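工作间笔记 2024年2月3日

接着上回没写完的地方写。上回停在“收边到底收在哪一侧”，然后我去接了个电话，回来就忘了，翻到这一页看见半句话挂在那儿，自己也笑了。今天把它补上，顺便把这一整天折毛巾的事都记下来，趁手上还有感觉。

先说进度：Safavi那边要的折法说明，文字部分写到第二稿，浴巾和地巾两节基本定了，卡住的是超细纤维毛巾这一节。他们新换的这批是Kireck的，蓝色那款。棉毛巾折起来我闭着眼都行，这款可真是另一回事，滑、软、有一点点粘手，你把上层对齐了，下层自己悄悄挪了半指，等你发现的时候三层都歪了。我一月份就跟Golnar抱怨过一回，她当时说“你多折几条就习惯了”，今天她自己坐下来折了一上午，中午吃饭的时候一句话没说，光嚼面包，我就知道她也服了。

称重。早上第一件事先称，免得后面忘掉。抽出来那条185克，带标签，没剪。电子秤上次有人（好吧是我）搬动过，称之前重新调了水平，拿砝码过了一遍，没问题。秤还是放在水槽对面那张小桌上，别再往窗边挪了，窗边那块地板一踩就晃，数字跟着跳，烦死人。

然后是洗。洗的条件跟一月份那批完全一样，没加柔顺剂，单独洗，没跟棉的混。这里我要给自己写一句提醒：超细纤维千万别跟那堆白色地巾一起进滚筒！上次混洗出来，毛圈里全是白毛，我拿粘毛滚筒粘了半天，粘毛纸用掉一大卷，毛圈还给拉起来好几处。那几条现在只能当抹布了，放在门口的桶里，谁要擦桌子就去拿。晾的时候横着搭，别用夹子，夹子印留在毛圈上很难消，折好以后正好露在面上，很难看。

晾干之后我照例先抖。抖毛巾这个动作我写进说明里了，第一稿里没有，Golnar看了说要加，我一开始还嫌啰嗦，谁不会抖毛巾啊。可是今天试了一下，抖过的和没抖过的摆在一起，差别还真不小：没抖的那条毛圈东倒西歪，折痕也不肯走直线，你把它压平了，它过一会儿又拱起来一点。抖的时候抓短边的两个角，手臂往下甩，甩的幅度要大，别跟甩温度计似的。抓长边甩会把布甩斜，四个角就不在一个平面上了，后面怎么折都别扭。

桌子。还是用里间那张木桌，蜂蜜色那张。换桌子这件事我犹豫过，外间的白台面更大更平，但是太滑，超细纤维放上去一推就跑，折第二折的时候整条毛巾会往前溜。木桌的面有细细的木纹，横着走的，我就顺手拿木纹当参考线，前沿跟木纹平行了，这条毛巾大体就是正的。这招挺好用，比拿尺子快多了。缺点是木桌要擦得很干净，一点点毛刺都会勾住毛圈。我早上用手背把整张桌面摸了一遍，右后角那边有一小处发糙，拿细砂纸轻轻打了两下，又擦了一遍，再摸就顺了。砂纸放回抽屉了，跟卷尺放一起。

标记的事要好好记一笔，因为这是今天最大的收获。

之前我们用水消笔在毛巾上点点，说实在的（我就在自己的本子里说），根本看不清。毛圈一立起来，点就陷进去了，你得把脸凑到毛巾上找，找到了一折，又没了。用缝线做记号吧，Golnar试过，线在毛圈里照样藏，而且拆起来麻烦，还容易把圈挑断。早上她突然从柜子里翻出一卷黑胶带，是Funum那边寄东西时顺手塞在箱子里的，剪成短条往边上一贴，我们俩同时“啊”了一声。怎么早没想到！浅蓝的毛巾上贴黑条，站着就看得清清楚楚。

贴法试了两种。一开始只贴四个角，折的时候发现角都对上了，边的中间却鼓出来一块，像个小肚子，因为布软，角与角之间那一段没人管它。后来左右两边的中点各加了一条，一共6条，左三右三，一一对着。这样一眼扫过去就知道边直不直：三条黑的在不在一条线上，不在，就是中间那条跑了，用手指推回去就行。我很喜欢这个办法，笨是笨了点，但是快。

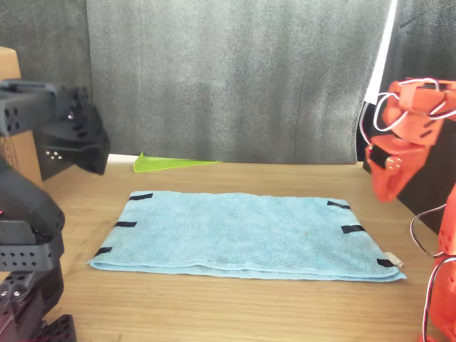
摄影：Golnar Mirzaei

折平放好的样子就照这张来对。靠人的这一侧厚一些，边是鼓鼓的一道，说明里的“前边”都指这一侧，以后大家讲话统一一下，别我说前她说后，今天上午为这个吵了两回，其实说的是同一条边。标签也拿来认方向：米色的小布标从右前角露出来，就在右前那条黑胶带旁边。看见标签在右前，方向就对了。

再说说折痕。超细纤维的折痕跟棉的很不一样，棉毛巾压一下就有一道清楚的印子，这个呢，印子很浅，只在面上留一道细细的痕，你从侧面看才比较明显。第一稿里我写的是“沿折痕折叠”，今天自己照着做，找折痕找得一肚子气。改成“以边缘对齐为准”，折痕就当它不存在。Golnar说那干脆把“折痕”这个词整节删掉，我删了，读了一遍，通顺多了，就是有一处要改语序，明天再说。

关于歪。重复折了10次，我折的，Golnar在旁边看边记。前几次歪得比较厉害，都歪在右后角，我自己完全没感觉。后来她让我注意右手，我才发现右手压下去的时候会带着布往里拖一点点，左手不会。可能跟我是右撇子有关系，也可能是我右手指腹太干，毛圈粘手粘得更厉害（冬天嘛，一到这时候手上就起皮，碰超细纤维那个感觉，写到这里我都起鸡皮疙瘩）。擦了点护手霜，等它吸收干净再折，好了不少。当然不能写进说明叫人家客房的人先擦护手霜再折毛巾，但“用手掌压，少用指尖”这一句可以写，手掌比指尖顺滑多了，拖布的情况也少。

后面几次基本都正了。我把手的动作也拆开想了想：先把两个前角捏住，提起来，别贴着桌面拖，提到离开桌面再往后送，落下去的时候后角先落，然后手掌从中间往两边抹。抹的方向很要紧，从左抹到右，布会整个往右跑；从中间往两边抹，两边跑得一样多，反而看不出来。这个是今天下午才想明白的，上午一直从左往右抹，难怪。

毛向也要说一下。用手背逆着抹一下，颜色会深一道，顺着抹又浅回去，跟麂皮差不多的意思，只是没那么明显。面上本来就有些浅浅的深色小点子，站远一点看像是脏，凑近了才知道是毛圈的疏密，别拿去重洗！我一月份就重洗过一条，洗完还在，白白浪费一次水。收尾的时候统一往前边顺一遍，叠在一起颜色就匀了，Safavi那边挺在乎这个，他们架子正对着门，客人一进来就看见。

说到架子。他们架子的深度是28厘米，上次去量的，隔板前面还有一道小小的挡边，毛巾要从挡边上头放进去，推到底。我们现在的折法放进去正好，前面还能留出一点手指的位置。留手指的位置这件事我很坚持，上次在Vellovton的仓库看他们的人拿毛巾，架子塞得满满的，抽一条带出来一串，最后地上一堆，大家蹲着捡。毛巾厚的那一道边要朝外，抽的时候捏得住，也好看，一排整整齐齐圆鼓鼓的。薄的那侧朝里，朝外就会看到一层一层的布边，像没切齐的千层饼。

Golnar不完全同意朝外的做法。她的意思是厚边朝外，叠高了以后前面会比后面高，整摞往后倒。我们就真的叠了一摞试，叠到一定高度确实往后仰，我拿手轻轻一推就塌了。解决办法她也想了，叠到一半的时候拿手掌在前边压一压，把空气赶出来，再接着往上叠。压过的就稳当多了。我又提议一条朝前一条朝后交替着放，她看我一眼，说那你刚才讲的千层饼怎么办。好吧，收回。

于是说明里这一段写成：厚边一律朝外，叠放时每放几条压一下前边，不要叠过隔板的一半。“一半”这个说法有点含糊，但我觉得比写厘米好，客房的人不会拿尺子去量，看一眼就知道的东西最好用。

标签的问题还没定。布标现在是露出来的，浅浅一小块，在蓝色上头挺显眼。我喜欢它露着，拿来认方向多方便，新来的人一看标签就知道怎么摆。Safavi那边的人上次提过一句，说希望台面上看不见标签。两个办法，一是折之前把标签翻到里面，可是翻进去那个角会厚一点，手一摸就知道里面夹着东西，而且布标硬，洗多了会在毛圈上磨出一小块印子；二是让Kireck出货时把布标缝到长边中间去，那样折进去就看不见了，也不在角上。第二个办法当然好，但这批已经到了，改不了，只能下一批说。我先写封邮件问问他们能不能改，同时说明里两种情况都写上。剪标签我是反对的，洗涤说明都在上面，剪了以后谁也不知道这是什么料，又拿去跟地巾混洗，白毛的事再来一遍，我可不想再粘了。

胶带的几个小细节，免得下次又从头摸索：

剪短一点。第一回我剪得太长，折过来的时候胶带粘到了上层的毛圈，撕的时候带出一撮毛，心疼。后来剪短，贴在边上，只压住边缘那一点就够了。

剪刀用完要擦。胶粘在刀刃上，下一个人拿去剪布，布上就一道黑。我把专门剪胶带的剪刀把手上也缠了一圈黑胶带，挂在柜门里面，别拿错。

贴之前把毛圈往里抹一抹，贴上去再按实，按的时候数两下再松手。直接贴在立着的毛圈上，看着贴住了，抖一下就掉，掉了还不知道掉哪儿去了，今天有一条最后在我袖子上找到的，我戴着它去楼下买了咖啡。

洗之前必须撕掉。这句我写大一点。撕的时候贴着布面慢慢撕，往边外的方向，往里撕会把毛圈拽松。撕完对着光看一下有没有残胶，有的话用胶带的粘面反复粘几下就干净了，别用酒精，我没试过酒精对这种料有没有影响，没试过的就先别碰。

哦还有，胶带只是我们自己练习和核对折法用的，说明里不要出现，客房那边没有这个步骤。Golnar看到这里在旁边用铅笔写了个“？”，她觉得培训新人的时候也可以用，先拿贴了胶带的练，练顺了再换没贴的。这个主意好，我回头问问Safavi那边管培训的人愿不愿意，要是愿意，我们可以准备几条练习用的送过去，贴法画张小图附在后面。

下午又拿旧的棉毛巾贴了一条对比，纯粹是好奇。棉的不用贴，边本来就硬，自己会站在那里。贴了反而碍事。所以这个办法就只给超细纤维用，棉的那几节别加，免得把说明写得越来越长。现在第二稿已经比第一稿厚了，Golnar说再厚下去人家就拿来垫桌脚了。

讲讲说明的文字。我今天把超细纤维这一节从头到尾念了一遍，念出声那种，Golnar跟着做，我念一句她做一步，不许自己发挥。结果第二句就卡住了，“将毛巾对折后再向内收”，她停在那里问我，向哪个内？我想了半天也说不上来，我脑子里有画面，字里没有。改成“前边提起，送到后边，两边的角对齐”，她一下就做对了。后面又改了几处，大都是这一类，“内”“外”“翻”这几个字特别害人，能不用就不用，都换成前后左右。前后左右以站在桌边的人为准，这句话放在整份说明的最前面，只说一次。

还有一处是“轻轻压平”。轻轻是多轻？我压得重，她压得轻，折出来的高度差得蛮多的。讨论了半天，最后写“手掌放平，从中间向两边各抹一次”，不写轻重了，抹一次的力道大家都差不多。我们俩分别照着做，叠起来看，果然差不多高。这个改法我挺得意的，记在这里。

图的问题。说明里准备用线稿，照片只在我们自己这边核对的时候看。线稿Golnar来画，她画东西比我准多了，我画的毛巾像一块豆腐。要画的有这么几步：摊平、提前边、对角、抹平、放上架子。厚边要画得明显一点，画两道弧线，薄边画直线，一看就分得清。毛圈就别画了，画出来像草坪，上一版的浴巾就是，有人看了真的问是不是脚垫。

里间的光。傍晚以后里间就不够亮了，浅蓝的毛巾在那种光底下发灰，看毛向完全看不出来，顺的逆的一个色。所以看毛向的活都要赶在白天做，傍晚以后只做折和叠，别做判断。今天有两条就是傍晚看的，记录里我打了星号，明天早上重新看一遍再算数。

收拾。毛巾都收进带盖的箱子了，没撕胶带的那条单独放最上面，别压东西，也别拿走用，明天还要对着它画线稿。桌面擦过。护手霜在秤旁边，是我的，谁都可以用，用完把盖子盖上。粘毛滚筒的纸快没了，下次买的时候多买一卷，要那种可以斜着撕的，直着撕的那种我每次都找不到头。

Golnar临走在本子边上补的几句，我抄过来，她的铅笔太淡了，过几天就看不见：

“右后角还是你的老毛病，第一折的时候右肘抬高一点试试。线稿我先画前两步，你别改我的弧线。棉毛巾那节有个错字，‘摺’和‘折’混着用，统一成‘折’。”

右肘抬高我刚才试了一下，站着空手比划的，感觉有点像在端盘子。明天拿毛巾真试。错字改了，一共改了好几处，我明明记得当初查过一遍的。

明天先做的事：重新看打星号的那两条；给Kireck写邮件问布标的位置；把“前后左右”那句挪到最前面；叠高那个试验再做一回，这次让Golnar来推，我推得太使劲了，她说那样什么都会塌。还有地巾那节的末尾，我总觉得少了一句关于晾的话，横着搭不用夹子这一条好像只写在了超细纤维这里，地巾是不是也一样？印象里地巾厚，夹了也看不太出来，但没有正经看过。拿两条试试，一条夹，一条搭，搭的那条要放在暖气的另一头，离得太近会发硬。

关灯前又去里间看了一眼，箱子盖没盖严，压了压，盖上了。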